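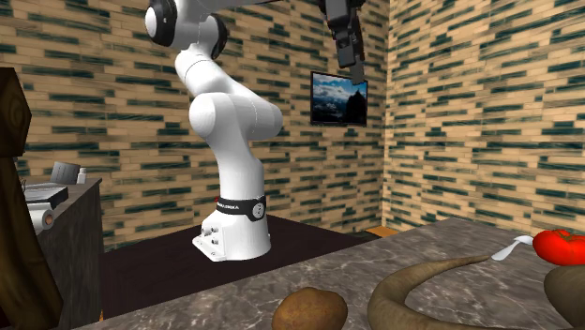

4. Comparing Two Grippers in the Simulated Kitchen

This section explains how to run the same grasp test with two different gripper models in Ziltham. Please complete section 3 first. The arm must be already loaded and the joint limits must be checked.

4.1 Preparing the test

1. Open the project file and choose the kitchen with the marble counter.

2. In the Gripper menu, select "Jorkness 2F". This is the reference gripper, and all results are compared with it.

3. Set the random seed to 1388. Write the seed in the test sheet. If the seed is different between the two grippers, the results can not be compared.

4. Set the number of attempts to 100 for each object.

5. Press Reset and wait until the status line shows "Ready".

Note: The objects are placed again at every reset. It is possible that an object starts a little above the counter and then settles. Do not start the attempt in the first 20 simulation steps.

4.2 Running the attempts

1. Choose the target object from the list. We recommend to begin with the potato. The curved horn is more difficult and should be used later.

2. Move the arm to the approach pose with the Approach button.

3. Lower the gripper slowly, in small steps, and look at the fingers from at least two camera views. 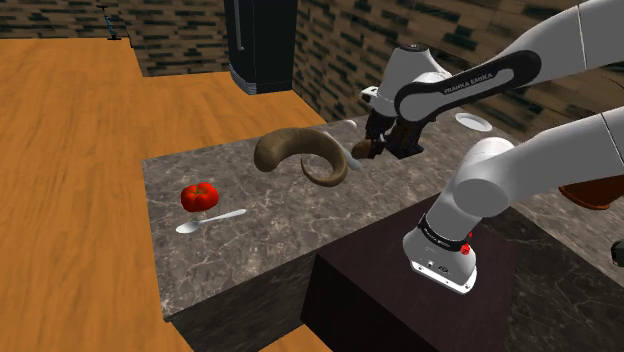

4. Close the fingers and press Lift. The attempt is saved automatically, also when the grasp fails.

5. Repeat with the second gripper, "Fladent Narrow". Do not change the friction values between the two runs.

Caution: Before you change the gripper model, always move the arm back to the home pose. If the new fingers are longer, they can start inside of the counter, and the solver will push the arm away with a very high force.

4.3 Checking with the wrist camera

The wrist view is useful for seeing how the finger is aligned with the object. Open it from View > Wrist and keep it next to the main window.

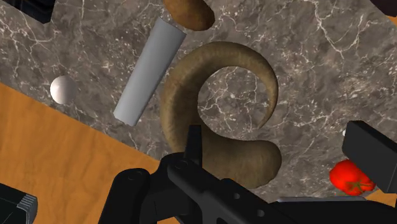
Figure 4-3. Wrist camera view, gripper over the curved horn.

1. Check that the fingertip can be seen. If it is hidden, increase the camera offset by one step.

2. Save one picture for each target object, with the gripper name in the file name.

Note: With the wrist view open, the simulation runs slower. This has no influence on the result of the grasp.

If the log shows error 259, the gripper file was not found. Check the path in the settings and load the gripper again.

Section revised October 4, 2025, by Jadwiga Żak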